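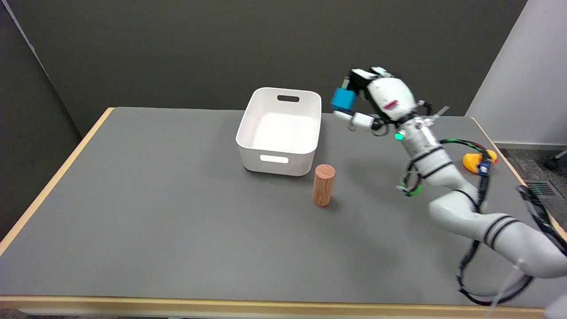 Pinsel aus altem Paket nach Update weg — Druckempfindlichkeit auch

Frage von Youssra Cherkaoui

Hallo, hab im Mai auf Fustivel 4 umgestellt, seitdem zeigt die Pinselliste nur noch die Standardpinsel. Das alte Wellberg-Paket hatte 158 Stück, liegt noch im selben Ordner wie immer. Neustart bringt nichts. Außerdem malt der Stift jetzt überall gleich dick, egal wie fest ich drücke. Hängt das zusammen? Brauch vor allem die Kreidepinsel, sitze mitten in einem Auftrag.

Antwort von Mostafa Lamrani

Sind zwei Sachen. Pinsel: Version 4 liest den alten Ordner nicht mehr ein. Einstellungen, Ressourcen, Ordner hinzufügen, dann "Neu einlesen". Dauert bei großen Paketen etwas, nicht abbrechen. Die Tags gehen dabei verloren, musst du neu vergeben.
Stift: Eingabegeräte, Modus von "Maus" auf "Stift" stellen. Wird beim Update zurückgesetzt — bei mir jedesmal.

Antwort von Brahim Ashour

Bei mir gings erst nach kompletter Neuinstalation. Oder halt gleich Gremport nehmen, das liest die alten Pinsel direkt.

Kommentar von Youssra Cherkaoui

Danke Mostafa, Pinsel sind wieder da. Kreide wirkt bisschen körniger als früher, egal. Stift probier ich heut abend.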